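Tray line trial: where things stand

The robot trial for the Ross Street kitchen has moved to the practice table, and staff on both shifts have started taking turns with it. The kitchen sends out 336 meals a day. Under the plan put forward by Urker, which runs our catering, the arm would take over clearing and sorting at the return counter. Cooking and plating stay with people.
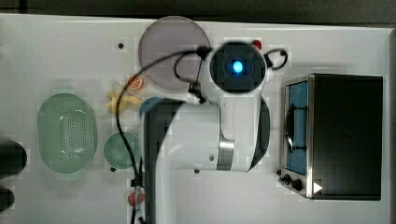

Nineteen staff work the return counter over a full week. No positions are being cut during the trial, and the roster is posted through to the end of December. What will change is the mix of work. Two people per shift now scrape, sort and stack. If the trial goes ahead to the counter, one of them will move to prep and the other will look after the machine.

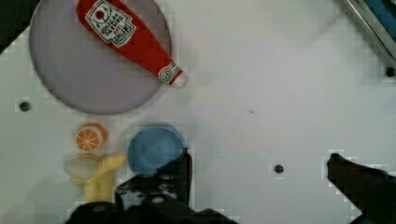 Rocío Ulloa, who supervises the afternoon shift, has asked for the machine duty to rotate so that everyone gets trained and paid at the higher rate. Urker has agreed to this for the length of the trial. Training takes 24 hours, spread over three weeks, and is done on paid time.
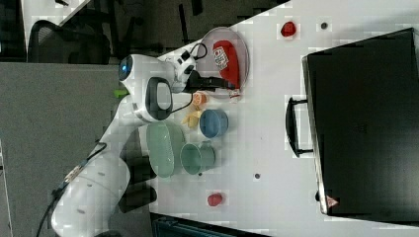 Some concerns raised at the last staff meeting are still open. People want to know who is responsible when something gets broken, and whether the pace of the counter will be set by the arm. Management's answer on the second point was that the shift lead will set the speed and can stop the machine at any time. We have asked for that in writing. 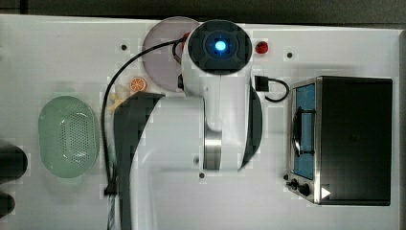
Staff who have done their first session say the sorting rules are harder to write down than they expected. Everyone at the counter knows what goes where, but the new sheet has to spell it out for each item. A colander and a plate on the same table need separate entries, and an orange slice has to be listed as food. If you think an item is missing from the sheet, add it to the copy in the break room.

Sign-up for the next round of training closes at 3 p.m. on the last working day of the month.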